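July, evening

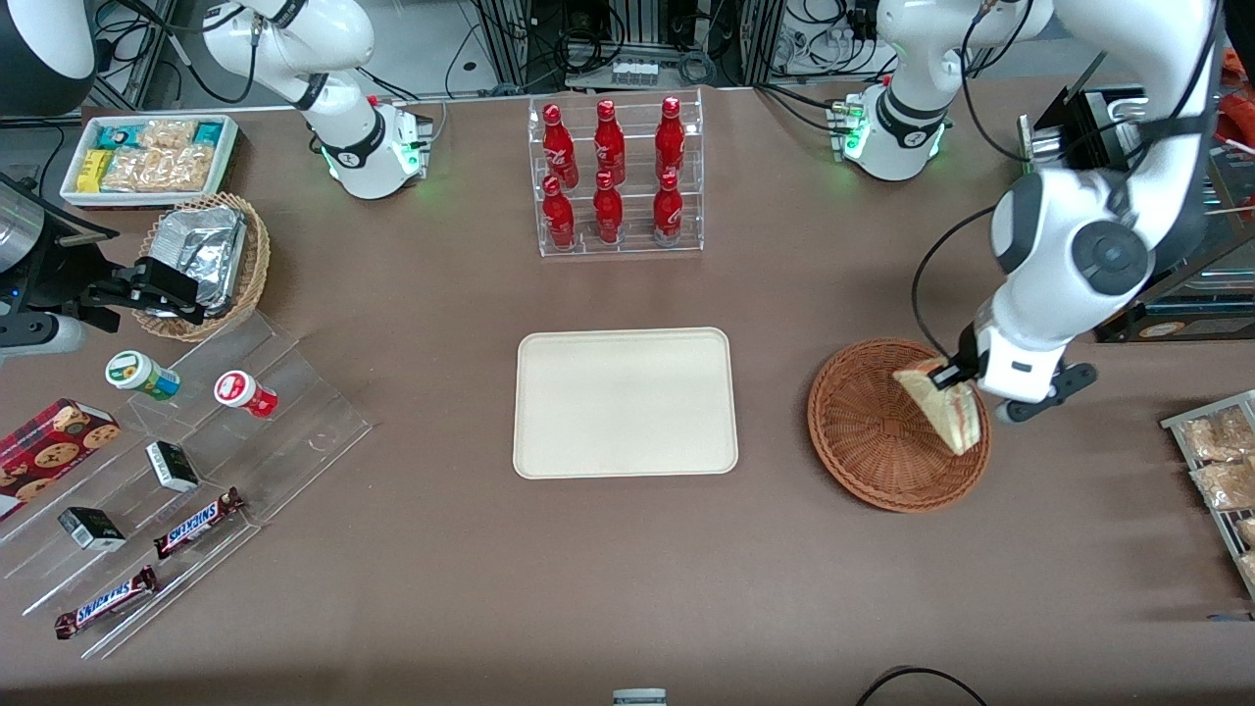 *A sandwich, a basket and a tray.*

Today I walked the long path from Purlow to Brernside for the first time. I wanted to do it since I moved here, and every month I found some excuse. In winter it was ice, in spring it was mud, and after that my shoes. Last week I bought new shoes, so the excuses were finished.

I left the house at 6:20 in the morning. I did not sleep well, and I was afraid that I would turn around at the first hill. The first hill is behind the school and it is not beautiful, only a road with fences. Then the road becomes gravel, and then it becomes grass, and there the dew went through my new shoes in a few minutes. The woman in the shop had told me that they keep the water out. Maybe she meant rain and not grass.

I want to write down the way while I remember it, because the map is old and two times it was wrong. After the gravel I kept the stream on my left side until the small stone bridge. The map says to cross there. It is a mistake, on the other side there is only a field with a locked gate. I lost a good part of the morning with this gate. The correct way is to stay on the same side and go up through the birches. There are yellow marks on the trees but they are painted for people who come from Brernside, so I had to look back over my shoulder to find them.

In the birches it was very quiet. I tried to think about nothing, and of course I thought about the letter from the language school. They ask if I want to continue in the fall with the higher course. It costs 470 for the term, and I have to answer before the end of the month. When I started, I believed that after one year I would speak without thinking. Now I understand almost everything, but when I speak on the telephone I still write the first sentence on paper. I am ashamed of the papers. They are in every pocket. Today I found one in my jacket that says "Good morning, I am calling about the heating," and I do not even remember when the heating was broken.

Above the trees there is a sign with the height, 345 meters. At home this would not be called a mountain, it would not be called anything. But I was proud and I stood by the sign for a while. From there I could see the reservoir and the roofs of Brernside, which looked very near. They were not near. The path goes down, then up again, then around a farm where a brown dog ran with me along the whole fence and did not bark once.

I sat down on a wall to rest and I read some pages of *Vũ*, the thin book of poems I took from the library only for its cover. The poems are about rain. I have to read each one with the dictionary, and when I have found all the words I am no longer sure that I like the poem. There is one about a roof in the night that I liked before the dictionary and also after. I copied it on the back of the heating paper.

The last part was hard for my knees. I think going down is worse than going up, and I do not understand why people are always afraid of the climb. My left heel started to hurt, and I put a folded tissue in the shoe, and it helped until the tissue moved.

I came to Brernside at the hour when the shops close for the middle of the day. I had imagined this arrival many times. In my imagination there was a square with tables and I ordered something cold in perfect grammar. In reality there was a bank, a closed pharmacy and a bus stop. Only the café Ulia was open. I asked for a lemonade, and the girl asked me something very fast, and I said yes. So I received a lemonade with mint and a slice of cake. It was a good cake, with plums. I must learn to say "Excuse me?" before I say yes.

There was no bus until the late afternoon, and I stayed 20 minutes in the church because it was cool there. Somebody was practicing the organ, always the same short piece, and always with the mistake in the same place. I began to wait for the mistake. When I went out the organ had stopped, and I still do not know if it was ever played right.

On the bus I slept and almost missed my stop. At home I put my feet in the blue basin with salt, as my mother always does, and I called her and told her everything, also the dog. She asked if I wore a hat. I did not wear a hat. My neck is red now and I have put yogurt on it.

Things to remember for the next time: the hat, a second pair of socks, real bandages, and more water. Also to begin from Brernside and walk toward Purlow, so that the yellow marks are on the right side of the trees and my bed is at the end.

About the course I think I will say yes. I will write to them tomorrow after breakfast, by email, so I do not need a paper for it. Now it is almost ten and still light outside. The shoes are on the balcony, filled with newspaper.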